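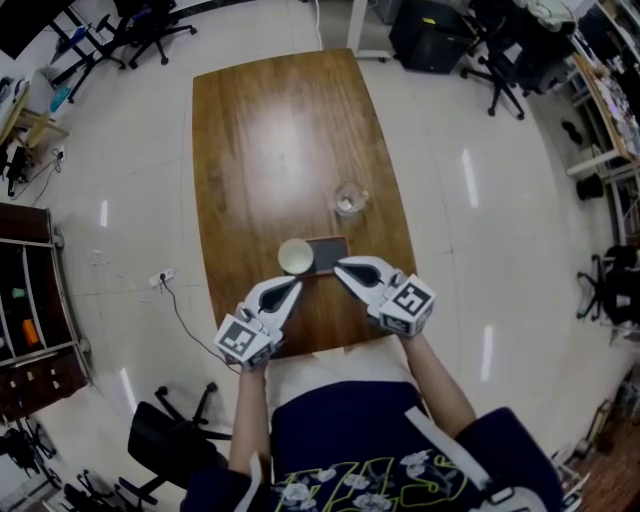
Anisa Pelupessy did not plan to build a robot. In September she joined the shared workshop in Warow to repair a lamp, and at the next bench Mathis Pons was printing fingers.

"I asked him, fingers for what?" she says. "He gave me one and told me to press it on the side. It bent around my thumb. After this I didn't go back to the lamp for a long time."

The project is called Flateo. The goal is modest: two arms on a table which can clear away the dishes after a small meal. The arms are not finished. Mathis is still waiting for the gearboxes of the second one, and the first one has a shoulder that he describes as "a little drunk". The part that works is the pair of grippers held by hand. A person takes one in each hand and does the task slowly, and the movement is recorded, to be used later for teaching the arms.

I visited them at seven in the evening, when the workshop is quiet. I wanted to know why they started from the hand and left the arm for later.

"Money," Mathis says at once. "The motors for both arms are 1475 euros, and we paid for them in pieces. The plastic for the grippers was almost nothing. So we could learn from the cheap part while we saved for the expensive part."

Anisa has another answer. She worked for years in a bakery, and she thinks that people who design machines don't look enough at hands. "When you lift a bowl, you do a small thing before, you turn the wrist a little. You don't know you do it. With the gripper in your hand you start to know it, because the gripper is stupid and you must help it."

The fingers are curved and white, with a black pad on the inside in the shape of a teardrop. The first pads were a simple rectangle, and Mathis kept them for too long, he admits. They held a box very well and a bowl very badly. The new shape came from Anisa, who drew it on a paper bag. "I wanted more soft material where the round thing touches," she says. "It is the same as with dough, you use the wide part of your thumb."

At the base of each gripper sits a white cube with black-and-white markers on its faces. From these the software calculates where the gripper is and how it is turned. The markers gave them more trouble than any other part. In the beginning Mathis printed them on glossy paper, and under the ceiling lights they disappeared from the recording at certain angles. Now the paper is matte, and he glues it with a thin layer so that the corners stay flat. He also had to measure the distance between the cube and the fingertips again, for both hands.

"It was wrong by three millimeters on the left side," he says. "Three millimeters is nothing for a person. For a glass it is the difference between taking it and pushing it."

The glass is still the difficult one. They practice with a small white bowl and a clear cup, with a bit of liquid left in it, as after a real meal. The bowl is friendly, Anisa says. It has a rim, and it can be seen well on the brown table. The cup lets the light go through, and the table is glossy, so the software sometimes finds an edge which is only a reflection. I asked if they could just take another cup.

"We discussed this!" Anisa laughs. "Mathis wanted a blue plastic one. I said, at my home we drink from glass."

So the glass stayed. Their plan is to record 500 rounds of clearing the table, and they have done over 300. One round is short, but the arms get tired from holding the grippers in the air, and after a while the movements become lazy. Mathis deletes the lazy ones. Anisa thinks he deletes too many.

"He wants that every round is beautiful. But I am not beautiful every time when I clear the table. The robot should see also this."

"It can see it," Mathis answers. "But not when you are hitting the bowl against the cup."

They changed one habit after the first weeks. Before, each of them recorded alone and the other corrected later at the computer, and there were arguments about what had gone wrong. Now the second person sits near and writes a short note after each round, with pencil. The notebook has words like "late", "too high", "good wrist". Mathis says that this notebook helped him more than the new software version, which took him most of his holiday.

The training itself will run on an old computer from Hutapea, a repair shop in the next street. Mathis expects that it will be slow, and he doesn't mind. What worries him is the shoulder. He has ordered a different bearing, and if it is no better he will make the upper arm shorter, which means that the arm can't reach the far end of the table anymore.

"Then we put the plates closer," says Anisa.

She has still not repaired the lamp. It is in her locker, with the new cable beside it.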